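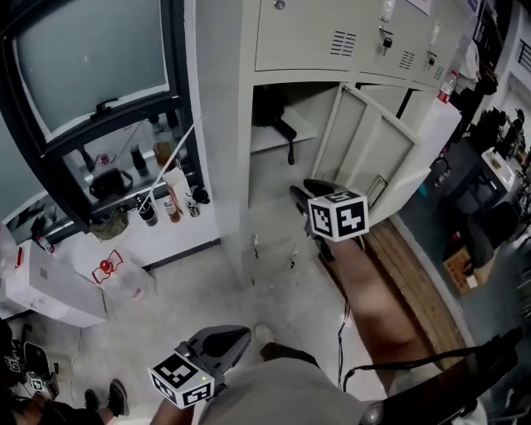 Clotbridge say the cabinet is fine and the floor is to blame, and that a Warnska door will only swing open by itself if "the unit has been sited out of level by the customer." They suggest we check with a spirit level and close the ticket.

I'm not closing the ticket.

Support > Storage and Lockers > Open tickets > Ticket 310

Ticket 310 – Lower locker door won't stay shut, key hard to turn
Site: Grarnthorpe
Product: Warnska metal locker cabinet, Bassi cam locks
Supplier: Clotbridge
Opened: 11 January 2018
Status: Open (was marked "Resolved" by supplier, reopened by me)

What's wrong

The door on the lower compartment drifts open when it isn't locked. You push it shut, it sits there for a bit, then it comes out again and keeps going until it's all the way round to the right. The key for the same door turns fine with the door open and goes stiff with the door closed. Sometimes you have to lean on the door with a knee to get the lock to go over.

The upper doors don't do this. I want that on record at the top because it seems to get lost every time this gets passed to someone new.

Log

Entry 1. Did what the supplier asked. Put a level on top of the cabinet, front to back and side to side, and on the floor in front of it. Front to back it's dead on. Side to side there's a very small lean, less than I'd expect in any building this old. I'll admit I was hoping for no lean at all, so there's that. But if the whole cabinet leans, the doors up top lean with it, and they stay where you leave them.

Entry 2. Supplier's answer to that was that lower doors are "more sensitive." I asked more sensitive to what. No answer to that part.

Entry 3. Emptied the compartment. There was a theory (theirs) that things on the shelf were pushing the door from the inside. I didn't buy it, but it's a fair thing to rule out, so everything came out and went on the floor, and I shut the door on an empty compartment. It opened. Put everything back, well away from the front edge. It opened. So it isn't the contents, and I'd like whoever reads this next to please not ask me to empty it again.

While it was empty I pressed on the shelf in case it had slipped forward off its clips. It hadn't. It has a slight rattle at the back left, which I don't think matters.

Entry 4. Cleaned the hinge side with a dry brush and then a rag. A fair amount of gray fluff came out from around the bottom hinge. Tried the door again with some hope and got the same result. A drop of light oil on each hinge pin made it worse, if anything, as the door now opens faster. In hindsight I should have seen that coming. The stiffness was the only thing holding it.

Entry 5. Keys. The one for this door is stamped 112. I was told by phone that the wrong key might be in the lock, "they often turn halfway." Checked the number on the key against the number on the lock face and they match. The spare matches too and behaves just the same. Please also note that people here leave keys sitting in the locks all day, which I've asked them not to do, and which Clotbridge has now brought up more than once as a possible cause. I can't see how a key left in a lock on an upper door makes a lower door swing open. If someone there can explain it I'll listen.

Entry 6. Looked at the lock properly. With the door open I turned the key and watched the cam (the little metal tongue at the back). It goes round smoothly and stops where it should. Then I colored the end of it with a marker pen, shut the door, forced the lock over, and opened up again. The ink had rubbed off along the top edge only. So the cam is catching high on the slot, meaning the door is sitting lower than it ought to. That's my reading and I'm not a locksmith, but I'd say it's better evidence than anything I've been sent so far.

Entry 7. Measured the gap around the door. Top gap on the hinge side is even. On the lock side it opens up at the top and closes down at the bottom, with a difference of 2 mm from one side to the other. That's a dropped door. A dropped door would explain the stiff lock and it might explain the drift as well.
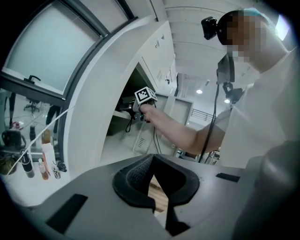 Sent those measurements over and the reply was a PDF of the assembly sheet, which I already had. It shows the hinge screws going in at the factory and says nothing about adjusting them. It does say the cabinet should be fixed back to the wall if it's going to be "in frequent use." Ours isn't fixed. I don't know whether it was supposed to be done on delivery, and the delivery note only says "positioned." I'll ask, but I'd bet that one gets turned around on us.

Entry 8. Took an 8 mm nut driver to the bottom hinge. One of the nuts was loose enough to turn with my fingers. The top hinge was tight. Lifted the door a little by hand while tightening the bottom one, so that it would set a bit higher.

Result: lock turns with the door closed, no knee. I tried it over and over and it was good each time. The drift is less, but it hasn't gone. The door now stays shut if you push it firmly and comes open if you only nudge it.

Entry 9. Left it alone for a while to see if it would hold before saying anything. Got an automatic email in the meantime saying my issue had been resolved and would I like to rate the service. Reopened the ticket from the link at the bottom. The link went to the start page, so I had to log in and find the ticket by number and reopen it by hand.

Entry 10. Lock still good. Drift still there on a soft close. There's a small square of something sticky on the inside of the frame, near the top on the lock side, with a bit of fiber stuck to it. I think a magnet or a catch used to live there. I looked for the same spot on the upper doors and they each have a small black catch in that place. Ours doesn't.

I asked Clotbridge if the lower doors are meant to have one. First reply: no, only the upper doors. Second reply, from what I take to be a different person: all doors are fitted as standard. They can't both be right. I've sent a photo of the sticky patch to both.

Where things stand

– The stiff lock looks to have been a loose hinge nut. Fixed here, by us, with no help.
– The drift is most likely a missing catch. Waiting on the supplier to decide if the part exists.
– The level check has been done. The compartment has been emptied. The keys are the right keys.

I don't fully trust the hinge repair either. A nut that has worked loose once can do it again, and that door gets opened a lot and not gently. I'll put a wrench on it again in June and write down whether it has moved. If it has, I'll want a proper locking nut from Warnska and not a bag of the same ones.

What I'm asking for

A straight answer on the catch, and one catch in the mail if the answer is yes. I don't need a site visit. The last offer of a visit came with a call-out charge that would be "refunded if a fault is found," and given how this has gone so far I don't like our chances.

Until then we're keeping that door locked when it isn't being used. If you find it open, shut it hard or turn the key. Please don't fold up cardboard and jam it in the gap. Someone did that already and it pushed the edge of the door out, and I had to bend it back.

Update from supplier, pasted in full: "We have passed your comments to our parts team. Please allow time for a response."

No part number given. Ticket stays open.

Tagged: lockers, cam locks, door alignment, hinges, waiting on supplier

We use cookies to keep you signed in and to remember your ticket filters. By continuing to use this site you accept our cookie policy. Accept | Manage settings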